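Surface Pattern for Beginners
Handout 2: Pattern, colour and the repeat
Tutor: Bukola Edet

Welcome back, everyone. I promised last time that we would get on to the repeat, and we shall, but I want to come at it slowly, as it is the part of the course where people tend to get cross with themselves. Please read this through before you start cutting anything up. Have a cup of tea with it if you like — it isn't going anywhere.

1. What we mean by a flowing pattern

Most of what you brought in for the first session was what I would call a set-out pattern: a flower, a gap, another flower, a gap. You can see where one motif ends and the next begins, and the eye hops along from one to the other quite happily. A flowing pattern behaves differently. Its lines run into one another, so there is no obvious place to stop looking, and for the same reason there is no obvious place to join it.

Marbled endpapers in old books are the ones I always think of first. The colours were floated on a bath of thickened water, drawn about with a stick or a comb, and lifted off on a sheet of paper. Every sheet came out a little different. Contour lines on a walking map are another good place to look, and so are agates, wood grain, and the skin on a pan of paint that has been left open too long (my own shed can supply plenty of these).
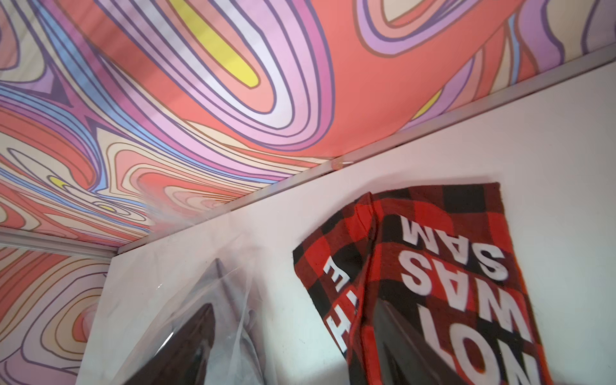
When you draw one of these for yourself, begin with a few closed shapes, well spread out, and let the bands grow outwards from them. Keep your hand loose. Where two sets of bands meet, let them squeeze together and then run off side by side, as two streams might. Try not to make every band the same width! A wide one next to three thin ones gives the eye somewhere to rest, and you will be surprised how much livelier the whole thing becomes.

2. Colour, and how much of each

Choose your colours before you draw, and choose fewer than you want. Five or six is plenty for this exercise. I like to have a warm family and a cool family, a pale colour to let some air in, and then one bright accent used in very small amounts. The accent is the salt in the soup. If it turns up everywhere it stops doing its work.

Outlines matter as well. A thin dark line round each band will hold close colours apart, such as a pink beside a slightly pinker pink, but pure black can look harsh. Mix a brown or a deep purple and see whether you prefer it.
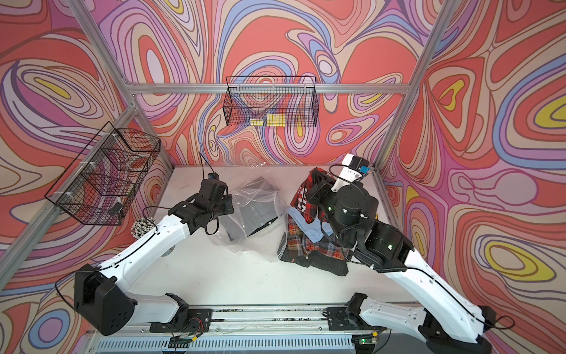
Fig. 2. One swirling pattern carried across three walls, with yellow as the small accent.

Do think about scale at this stage. A band as wide as your finger looks bold on a sheet of paper and quite modest on a wall. Pin your drawing up, walk to the far end of the room and look again. Osaze Aliyu, who takes the printing half of this course, likes to half close his eyes when he does this, and I have come round to it. Anything that jumps out through your eyelashes will jump out even more once it has been repeated.

3. Making the repeat

You will need paper, scissors, tape, a ruler and patience. Work through the steps in order.

Step 1. Draw the middle of your design on a square sheet, leaving a clear border all the way round. Nothing should touch the edges yet.

Step 2. Cut the sheet in half from top to bottom. Swap the two halves over, so that the old outside edges now meet in the middle, and tape them on the back.

Step 3. Cut the taped sheet in half from side to side and swap again, top for bottom. Tape it as before, and check your corners with the ruler.

Step 4. Fill the empty space in the middle, joining your bands across the gap. Take your time. Keep away from the outer edges, for they already match one another and we want to leave them alone.

Step 5. Make four copies and lay them together, two by two. Look for stripes, holes, or a shape that marches across in a row, and soften whatever you find.
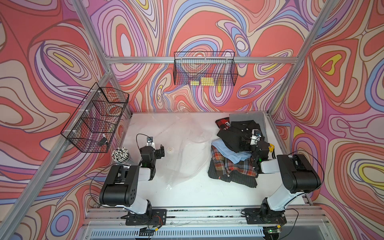

4. For next time

Please bring one finished tile, your four copies, and a short note of your colours with the rough proportions of each. If you would like a printed sample, let Osaze have your tile by the end of August. He will print it at 100 per cent and again at half size, so that you can compare the two.

We shall spend the first 45 minutes looking at everybody's work together, and then move on to half-drop repeats. Unfinished tiles are very welcome.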